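Where the office coffee cup goes

Most single-use cups handed over a counter in this city are made of paperboard with a thin plastic lining. The board gives the cup its stiffness. The lining, usually polyethylene, keeps the drink from soaking into the fibre. Together they account for most of the difficulty at the sorting plant, where the two layers have to be parted before the fibre has any value.

Saadet Kaplan manages intake at Mandness, a fibre recovery plant that began a separate cup stream in March. Her line takes material from 7 office buildings and one hospital. In the first full month it received 2,502 kilograms, of which 1,807 went through to the pulper. The remainder was lids, food waste and liquid.

"Liquid is the expensive part," Kaplan says. "A bale with coffee in it weighs more, costs more to truck and starts to grow mould inside a week."

The pulper is a tank with a rotor at the base. Cups are mixed with warm water and turned until the fibre lets go of the lining, which comes away in flakes and is screened out. Ordinary office paper breaks down quickly. Cupstock contains wet-strength additives and needs a longer cycle, so the two grades are not run together. 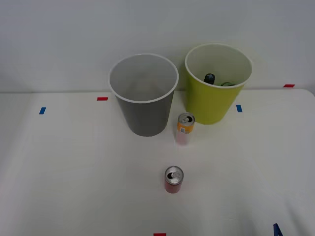 A tapered cup shape, wider at the mouth and finished with a rolled rim.

Rims are a known weak point in the process. The board is curled over on itself when the cup is formed, and the tight roll resists water. Kaplan's crew found unpulped rings in the rejects bin and added a coarse shredder ahead of the tank. Fibre loss fell to about 5 per cent.

Alternatives to polyethylene are on the market. Flutov supplies a water-based dispersion coating that is applied at the board mill and breaks up in a standard pulper. It costs more per sheet, and converters have to adjust sealing temperatures on the side seam. Follico, which forms cups for several café chains, has trialled the board and is still working on seam leaks in its larger sizes.

Recovered fibre from Mandness is sold to Eglītis, a tissue and carton maker, under a contract that sets limits for moisture and residual plastic. Loads over either limit are sent back at the plant's expense. The contract is up for renewal on 13th August, and Kaplan expects the moisture limit to be tightened.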